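Forum > Home and Garden > Painting and Walls

Topic: Gray paint looks different in every room, is it the lamp or the paint?

amach_road
Posted 17 February 2022
Hello all. I painted the hallway and the small bedroom with the same gray from Verschueren, same can, two coats. In the hallway it looks clean and almost white. In the bedroom it is heavy, with a little purple in it. I paid for 5 liters and I don't want to buy again. Is it possible that the paint separated in the can?

Reply by tealbucket
Did you stir it well between the rooms? I mean down to the bottom, with a flat stick. I had this with Priver matte, the last third of the can was darker.

Reply by amach_road
Yes, I stirred it for a long time. Also I began with the bedroom, so the bottom of the can went to the hallway.

Reply by nordwand382
Then it is the light. A north window makes every gray colder. Stirring has nothing to do with it, sorry tealbucket. The eye does not read gray alone, it reads gray beside something. Put a medium gray next to a strong white and it seems much darker than it is.

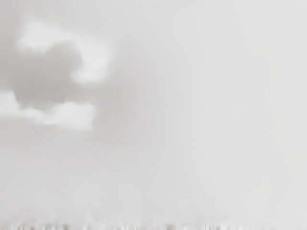 Soft cloud render, dark gray core with a bright white lobe on the right

Cover the white part with your thumb and look at the core again. For me it becomes lighter at once. In your bedroom I suppose the ceiling and the door are pure white? In my opinion this is your problem.

Reply by tealbucket
I don't agree that stirring has nothing to do with it. I have painted 16 rooms and I saw a real difference on a dry sample card, both pieces under the same window. But I accept that it can be two things together.

Reply by amach_road
The ceiling is very white, yes. The door also. In the hallway everything is cream, the floor too. I tried the thumb and I see only a small change, maybe my screen is bad.

Reply by nordwand382
Paint a piece of cardboard with what is left in the can and carry it from one room to the other, in the morning and in the evening. If the card changes in the same way as the wall, leave the wall alone and change the bulb. I use the warm ones from Prestora in my bedroom.

Reply by plinth_17
Warm bulbs will make purple gray look like mud. I would paint the ceiling off-white first.

Reply by amach_road
I will do the cardboard this evening. The ceiling I do not touch before October, my neck still hurts from the last time.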